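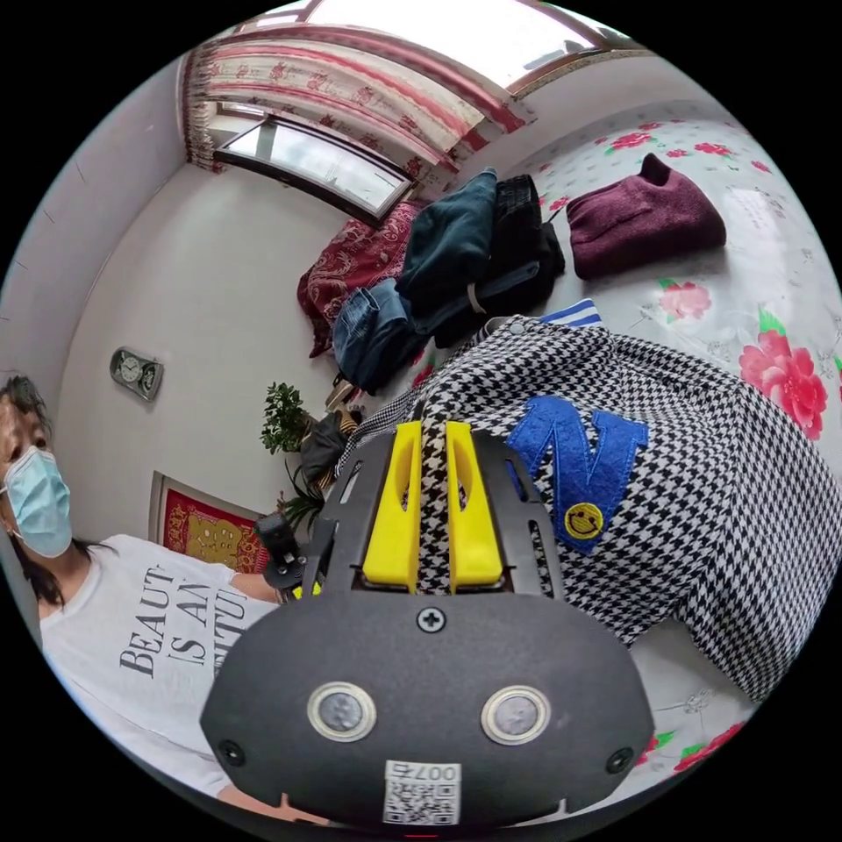

Houndstooth cap, black and white

TRINOMHOLM HALL: WARDROBE STORE INSPECTION
Date: 6/19/21
Inspected by: Abbas Mazandarani

1. Exit route and door. Pass. Door opens fully, closer working.
2. Extinguisher. Pass. Pin and seal intact, bracket tight.
3. Smoke alarm. Pass on test button. Battery date not marked; mark it.
4. Hanging rails. Fail. Rail 2 has a cracked end bracket. Unload before repair.
5. Top shelf loading. Pass. Hat boxes only.

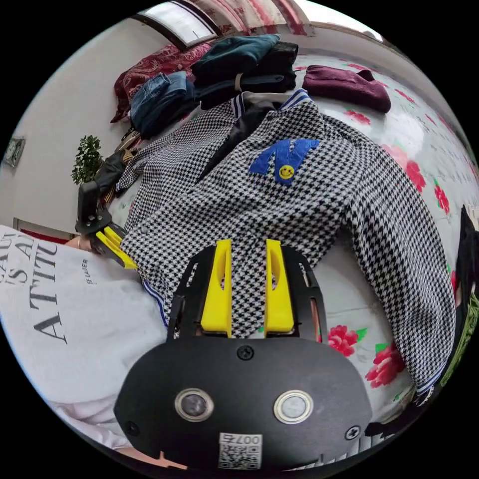 Binemton Players | Costume Department

6. Patches, badges and pins. Pass. Sewn items checked for loose thread ends. Open safety pins removed from two waistcoats.
7. Steam iron and lead. Fail. Outer sheath split at the plug. Taken out of use, tag 410. Replacement on order from Biswas.
8. Heater clearance. Comment: one metre line on floor worn away. Repaint in June.
9. Moth traps. Pass. Changed at this visit.
10. Cleaning fluids. Comment: one bottle without a label, removed. Lock on cupboard stiff.
11. Lighting. Pass. Tube cover over the sewing table refitted.

Items 4 and 7 to be rechecked before the Prondurham hire goes out.
Sheet 199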